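Enwood workshop refit, progress report no. 2
To: Linnea Engström
From: Dario Vitale
Sep 9, 2021

Linnea, quick one before the grant cutoff, sorry it's rough. Receipts to follow in a separate email, scanner is playing up again.

Where we're at

Panels. Main job this period. The big rounded ones came back from Palumbo after respray, colour is near enough to what we signed off. Grey-green, a bit paler than the sample card but everyone can live with it. Two went back for runs along the bottom lip. Palumbo not charging for the redo. Rest are racked and covered with old sheets.

Hoses. Slower than planned. Old ones had gone hard and were splitting at the bends, so all being replaced. Flivar sent the ribbed black stuff, right diameter, but the rolls were short and we had to reorder. Second lot arrived last week. Spent $152 on the extra length and clips, comes out of contingency, hope thats ok.

Routing. We had a long argument over this. First go had the hose pulled tight across the panel and it rubbed the new paint. Now we leave plenty of slack, let it drop down the face and come back up the other side, and only clip once it's sitting where it wants to sit. Takes longer. Less rubbing. Dry fit everything first, no clips, then mark up in pencil.
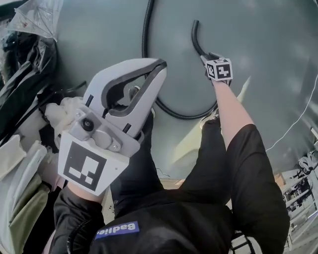
Short ends are the fiddly part. They want to spring back on you so it's a two hand job, and long sleeves catch on the clips. Have asked people to wear the plain black work shirts, no zips or belt buckles near the paint. Already got one scratch, small, will polish out I think.

Still to do
- 5 panels left to dry fit
- redone panels back from Palumbo, end of September they say
- labels for the hose ends, Flikergate doing these, proof not recieved yet
- sweep and re-tape the bench area
- sort the side door, it sticks

Money. More than two thirds spent, on budget apart from the hose. Don't expect to ask for anything further unless the labels come in high.

Need from you: ok on the contingency spend, and whether the open afternoon is still on so I can get the racks moved out of the way. Call the workshop, my mobile is hopeless in there.

Dario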